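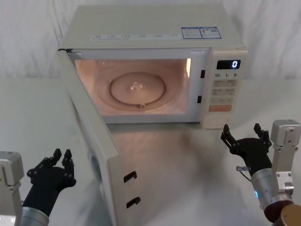 Fig. 6. Poste micro-ondes, porte ouverte, les deux mains de part et d'autre de l'appareil.

Ce site utilise des cookies de mesure d'audience. Accepter | Refuser | Paramétrer

6.2 Démonstration devant visiteurs : poste micro-ondes

Procédure valable pour les journées portes ouvertes de Ninville et de Lumham. Prévoir 33 minutes de préparation avant l'entrée du premier groupe.

1. Placer le four sur la table blanche, façade vers le robot. Tendre le fond en tissu derrière.
2. Brancher le four. L'afficheur doit indiquer 0.
3. Ouvrir la porte à la main, à fond. Elle pivote à gauche : laisser le passage libre de ce côté.
4. Vérifier que le plateau en verre repose bien à plat.
5. Dans Pindora, charger la séquence 215 et amener les deux mains en position d'attente, doigts entrouverts.
6. Contrôler que le câble de la main droite ne passe pas devant le bandeau de touches.
7. Faire reculer le groupe derrière la ligne au sol, puis lancer la séquence.

ATTENTION : ne jamais lancer de cuisson à vide. La touche de démarrage orange reste hors séquence pendant les visites.

ATTENTION : garder une main sur l'arrêt d'urgence tant que les bras sont sous tension.

Note : si la main gauche touche la porte, arrêter, revenir à l'étape 3 et décaler le four de 2 cm vers la droite.

Note : pour la visite de novembre chez Toft, la ligne au sol est à tracer la veille. Voir avec Celeste Sampaio.

Révision du 18/09/2026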